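Pudbridge library cuts e-book wait times

Good news for anyone stuck in the hold line. Pudbridge library has added 707 self-help and business e-books to its free lending app, Ralus, bringing that shelf to 1060 titles. Loans run 4 weeks, with 2 renewals.
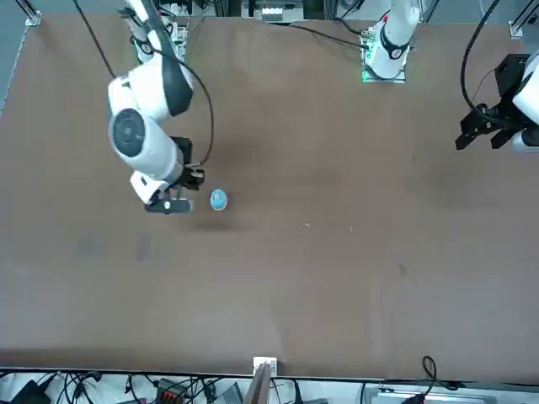

Most asked for so far — habit books, money books, anything on sleeping better. Audio versions are comming in March. Cardholders from Drondcombe can borrow too, same login as before. No late fees, titles just drop off your device when time is up.

Yang, the publisher behind about half the new list, is also letting readers keep sample chapters as PDFs.
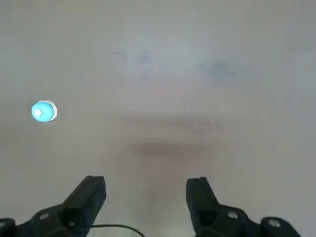
Small blue disc on a pale tabletop.

Sign up at the front desk or in the app.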